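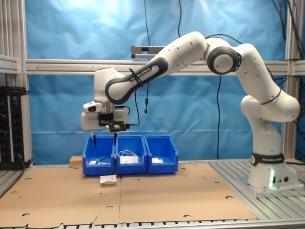
Search this site Go

Studio notes, 07/06/2004
2 min read

Quick one this time, still unpacking from the Skidside weekend and half my brushes are in a box I can't find.

The Revcombe paintings are done. Mostly. The big estuary one has a patch of sky, top left, that I keep scraping off and putting back. Third gray now. First was too blue, second went to mud as soon as the pink got near it. If you come by and it looks different from the postcard, that's why. The postcard was printed before I lost my nerve.

People at Skidside kept asking why so much mud. Tidal mud, I mean, not the paint kind. Well, I like it. At low water the channel at Revcombe goes silver for a few minutes and the banks go nearly purple, and then the light moves and it's plain brown again. I have been trying to get those few minutes for most of a year. Painted a lot of them on the spot, small, on panels, sitting on an upturned bucket with the wind taking my paper towels. The larger ones came later in the studio from those. I don't like working from photos much, everything dark comes out black and I end up copying the black.

Sold at Skidside: the two little boat sheds, the blue gate, and the one with the dog in it, which I nearly left at home. Thank you to whoever bought the dog. You paid cash and left before I could write your name down, so drop me a line and I'll send the certficate.

New stuff. The Gravadach gallery is taking the whole Revcombe group for July. All 37, small panels included, hung in one long row if I get my way. They want them in the order I painted them. I want them by tide, low to high. We'll see. Framing is in hand, plain oak for the big ones, nothing at all on the panels except a coat of varnish on the edges. Varnish smells terrible and the studio door has been open all week, so there's probably a moth in one of them.

Prints, since I get asked. Yes, 2 of them, the estuary and the evening one with the posts. Chan is doing the printing again, same heavy cotton paper as last winter, and the proofs look good, the evening one a touch warm but I told them to leave it. Not ready until the show opens. Please don't send checks yet, I lose them.

The mailing list went over 3,000 this spring, which is a bit alarming for somebody who stuffs her own envelopes. If you get this on paper and would just as soon have the email, say so and save me a stamp. If you moved, tell me that too, I got a whole stack of returns last time.

No classes this summer. Maybe the fall, a small watercolor group, beginners fine. I need to clear the back table first and that is a bigger job then it sounds.

Back to the sky. Going to try it with a little raw umber in teh white and leave it alone overnight.

Contact | Copyright 2004, all paintings and text | Back to top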